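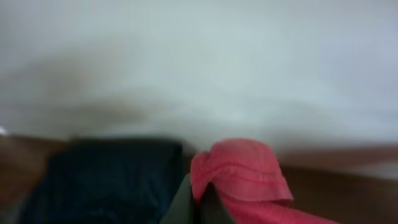
Mikow Documentation Group, Technical Writer
Aug 9, 2018

4.2 Mounting the Esent Wall Thermostat

Read Section 4.1 before starting. The base plate fits interior walls only.

CAUTION: Turn off power to the heating system at the breaker before removing the old thermostat.

1. Remove the old cover and photograph the wire connections.
2. Label each wire with the letter of its terminal.
3. Hold the base plate on the wall, level it, and mark the 2 screw holes.
4. Drill the holes. In drywall, insert the supplied anchors until flush.
5. Feed the wires through the center opening and fasten the plate. Do not overtighten.
6. Push each wire into the matching terminal and tug lightly to check the hold.
7. Snap the display onto the plate and restore power.

NOTE: Keep the unit clear of lamps, supply vents, and direct sun. These cause false readings.

NOTE: If code 254 shows at startup, no common wire was found. Turn off power and repeat step 6. If code 442 shows, see Section 7.

Replacement base plates are listed under part 1025.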